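# Testing your soil pH before you spend money on lime

Every autumn somebody at the Nevitthorpe garden club tells me to lime my beds. Maybe. I'd want a number first.

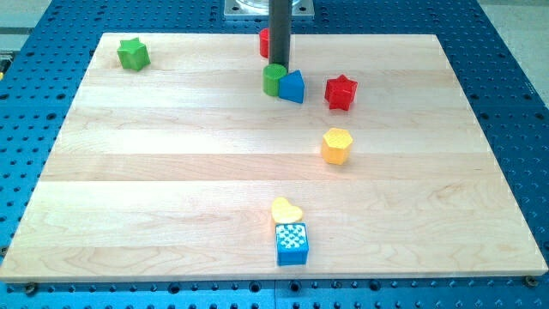
*A wooden board with toy shape blocks on it.*

The cheap two-prong meters are, in my view, close to useless. I stuck mine in the same pot three times and got three answers. A dye kit costs a bit more and at least it disagrees with itself less often. I use the Wiegand one, mostly for the colour card.

## Taking the sample

1. Scrape off the mulch. You want soil, and last December's pea straw will throw the reading.
2. Dig down to trowel depth in several spots across the bed and take a small scoop from each.
3. Mix the lot in a clean plastic bucket. Galvanised ones are best left in the shed.
4. Spread it on newspaper until it's dry and crumbly, then pick out roots and stones.

## Doing the test

Put a teaspoon of soil on the plate, add indicator until it makes a paste, stir, and dust it with the white powder. Wait as long as your kit's leaflet says, then match the colour in daylight — a kitchen bulb will push you half a shade either way.

Do it twice. If the results don't match, do it again before you believe either.

## Then what?

Between 6 and 7, leave it alone. Most vegies will be perfectly happy, whatever the bloke at the Silercombe nursery has on special.

Under 6, garden lime is fair enough. I put down roughly 100 grams a square metre on my sandy patch, watered it in and retested months later. Heavy clay takes more. The bag will suggest a rate, but remember who's selling the bag.

Blueberries and potatoes like it sour, so keep lime off those beds altogether.

As for coffee grounds "fixing" alkaline soil, I tried it for a whole season and the colour didn't budge.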